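Section 6: Setting up your celebrity watchlist in Zivon

Last checked against the current version on 27th January

OK, so you've got Zivon installed and your account is confirmed (if not, go back to the install section, I'll wait). This is the part I get the most email about, so I've rewritten it from scratch. By the end you'll have a watchlist that pulls in stories about the stars you follow, sorts the real reports from the breakup-of-the-week stuff, and doesn't buzz your phone at three in the morning when somebody unfollows somebody.

I run my own setup on a laptop and an old tablet. Menus on the phone app are in a slightly different order but the names match.

Before you start

You'll need your Zivon login, a list of the names you want to follow, and the feed address for each gossip site you read. If you read Rulard, the feed address is at the bottom of their front page, under the newsletter box, in tiny gray letters. I missed it for weeks.

Note: the free plan lets you follow as many names as you like but only holds 461 stories at a time. Once you hit that, the oldest ones drop off. During awards season mine filled up before lunch!

6.1 Adding your first names

1. Open Zivon and tap Watchlist, then New.

2. Type the star's full name the way the gossip sites spell it. Stage name first, legal name second if you want both.

3. Under Also Known As, put in the nicknames, the couple name if there is one, and the usual misspellings. Headline writers get names wrong constantly.

4. Pick a category. I use Music, Film, Reality and Everybody Else.

5. Tap Save. The first batch of stories takes a minute or so to load.

6. Repeat for everyone else on your list.

If a star shares a name with a town, a soccer player or a brand of shampoo, add an Exclude word in the same box. I follow the band Leiva and without any Exclude words I was getting hotel reviews, property listings and somebody's recipe page mixed in with the tour news. Took me two evenings to figure out that Exclude words need a comma between them and no space.

Caution: don't delete a name to fix a typo. Deleting wipes the saved stories that go with it, and there's no undo. Use Edit.

6.2 Adding your sources

1. Go to Sources, then Add Feed.

2. Paste in the feed address and tap Check. You want a green dot.

3. Choose a trust level: High, Medium or Rumor.

4. Tap Save, then drag the source up or down to set its order.

The trust level matters more than it looks like it should. Zivon uses it to decide which version of a story goes on top when five sites run the same one. Say a couple gets photographed at an airport together the day after one site swore they'd split. With everything set to Medium, you might see the split story first, all day, with the photos buried underneath. Put your photo agencies and the sites that name their sources on High, and leave the blind items on Rumor where they belong.

I have Rulard on Medium. They're quick and they do post corrections, but they love a question mark in a headline. The Clilley boards are on Rumor, with affection. I've been reading Clilley for years and some of those people are scary good at matching a hotel balcony to a vacation photo, but it's still a message board. 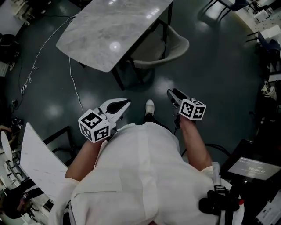 White smock, a hand-held gripper in each hand.

Note: if Check gives you a yellow dot, the feed works but it's slow. You can save it anyway. A red dot usually means you pasted the page address and not the feed address.

6.3 Turning on the rumor filter

This one is off when you first install Zivon and I really wish it wasn't.

1. Open Settings, then Stories, then Rumor Filter.

2. Slide the switch to On.

3. Set Minimum Sources to 2. That way a story has to turn up in two separate places before it leaves the Rumor tab.

4. Check the box marked Ignore Reposts. Without it, one site copying another counts as a second source, and then you may as well not bother.

5. Tap Apply and pull down to refresh.

Your main feed is going to look a lot emptier after this. Mine went from 703 stories (I was on the paid plan then) to something I could read over coffee. Nothing has been deleted - the rest is all sitting in the Rumor tab, and I'm in there most evenings anyway, so no judgment from me.

Caution: the filter doesn't read pictures. An old red carpet photo on a new story goes straight through. Look at the photo credit if the outfit seems familiar.

6.4 Alerts you can live with

1. Go to Alerts and switch Everything to Off. Start from silence, trust me.

2. Open a single name and turn on Confirmed Stories Only.

3. Add Weddings, Babies and Tour Dates if you want them. They're separate switches.

4. Set Quiet Hours. Mine run from bedtime to breakfast.

5. Send yourself a test alert with the little bell icon.

I keep alerts on for six names and that's plenty. I tried it with my whole list once, over a film festival weekend, and my phone was dead by dinner.

Note for tablet users: Quiet Hours don't carry over from your phone. You have to set them again on each device, and yes, I found this out the loud way.

6.5 If something isn't working

No stories at all: check that the name has at least one category. Names without one get skipped.

Same story over and over: turn Group Similar Stories off, wait a minute, then turn it back on.

Stories in the wrong language: open the source, tap Language, and pick English. Some of the European paparazzi sites send out every version at once.

A star's name shows up with odd symbols in it: that's the accent marks. Retype the name by hand in Edit and don't paste it.

Alerts arriving a day late: battery saver, nearly every time. Let Zivon run in the background.

If you've tried all that and it's still acting up, post in the Zivon help thread on Clilley and say which device you're using. I check it most mornings.

Next section: saving stories into folders, and how to share a folder with a friend without sharing your whole list.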